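**September, notebook 2 - Pledine canteen line, mug handling**

Second week with the arm on the return counter at Pledine. The early crew used to clear mugs by hand between 6 and 10, two people at the counter and one at the washer. Now one stays at the counter and the other has moved to prep. Prep is glad of it. The counter person says the job is quieter and that she misses having someone to talk to.

Main complaint is waiting. People reach in to straighten a mug, the arm stops, and they stand there until it clears. Ondumley set the restart delay at 40 seconds. Too long for a rush. Asked them for a shorter one, no answer yet.

Breaks are the other thing. They used to be taken whenever the counter was empty. With the arm running, somebody has to be in reach of the stop button, so breaks now go by the clock. Two people want the old way back. Raised it with the shift lead - she will try a swap with the washer.

Going over the approach to the mug again in simulation before changing anything on site.

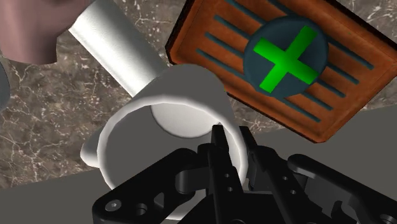 **Grasp / mugs**

Left finger overlaps the front of the rim, handle out to the left. Tray sits close on the right side, so check clearance there before opening any wider. Want the same approach with the handle turned to the right, as the crew sets them down both ways.

To do: ask Bindutley for the softer finger pads. Write the new break times on the board.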